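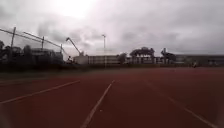
Grounds & Track Crew, Kuusisto Sports Park

October 4, 2020. Gray all day. The Riltach line checker is doing the laps now, all 18 of them, and my knees are thrilled! I used to walk every lane with a clipboard. 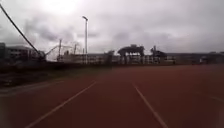 Jouko Salminen still doesn't trust it (he did this for 2 decades, fair enough) and wants his Friday walk back. I said take mine too. 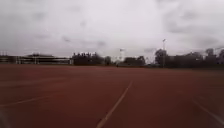
What I do miss is the talking. Now I sit with a tablet sorting 51 flags about faded paint, and Tapio Huttunen texts me from the shed.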